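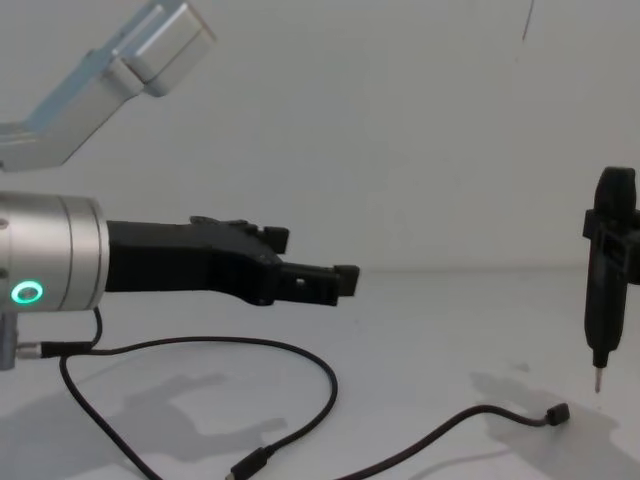

Nollent lab builds cable-handling examples for two-armed robot

NOLLENT, January. A small team at the Nollent workshop of Irilis has recorded 743 demonstrations of a two-armed robot working with cables and a screwdriver, and plans to reach 1306 before it trains the next version of its control software.

The project, named Nernard, is meant to teach a robot the kind of bench work that small electronics repair shops still do by hand: picking up a cable, turning the plug the right way, and bringing a tool to it without hitting anything else. The software gets no written rules for these jobs. It learns from recorded examples in which a person guides both arms through the task from start to finish.

Each example is stored with the positions of the arm joints and the video from several cameras. An operator then marks it as usable or not. Takes in which the cable slips out of the fingers are kept in a separate folder, and the team has not decided whether to train on them.

Cables are a known problem for this type of system. A rigid part stays the same shape when a gripper closes on it, but a cable bends, rolls and drags the plug along with it. Two attempts that start in the same way can finish with the plug facing in opposite directions.

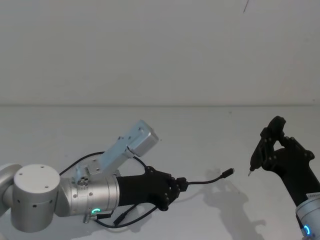 Facundo Ocampo said the slowest part of the day is resetting the table between takes. The cable has to be put down differently each time, he said, and after a couple of hours people start laying it in the same curve without noticing. The group now works from a printed sheet of starting layouts and changes operators every 2 hours.

Nernard divides the work into 5 tasks. The first ones involve one arm and one cable. The later ones need both arms at once, with one side dealing with the cable while the other brings in a tool. Those take the longest to record, and they make up the smallest share of the collection so far. 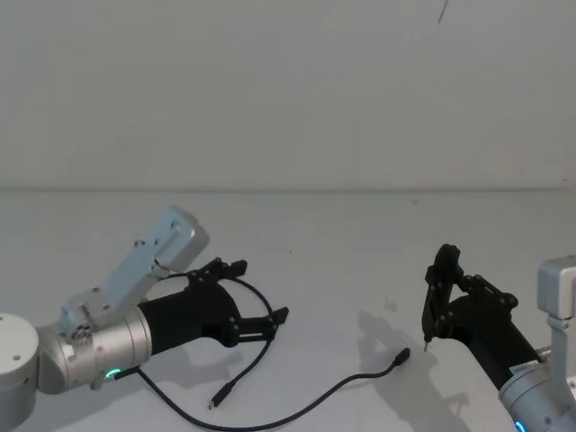
Photo: Insaurralde / Irilis

The background is kept plain for the first round. White table, white wall, even light. Irilis says this makes it easier to check the recordings for errors, but it also means the software has seen very little of what a real repair bench looks like. A second round is planned with colored mats, clutter and different lamps.

The company has tried a shorter route before. An earlier version of the software was trained mostly on simulated cables and did well on screen, then had trouble with real ones, which were stiffer near the plug than the simulation allowed for. Some simulated data is still used to teach basic arm movement.

Operators practice before their takes are added to the collection. New people tend to move one arm, stop, and then move the other, and the software picks up those pauses along with everything else. Practice takes are deleted at the end of each shift.

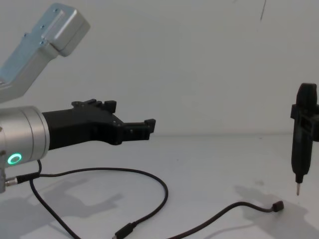
What comes next

Recording continues at Nollent through the spring. Training will begin once the full set has been checked, and the first tests will use cables that do not appear in any of the examples. Irilis has not said if the recordings will be shared outside the company.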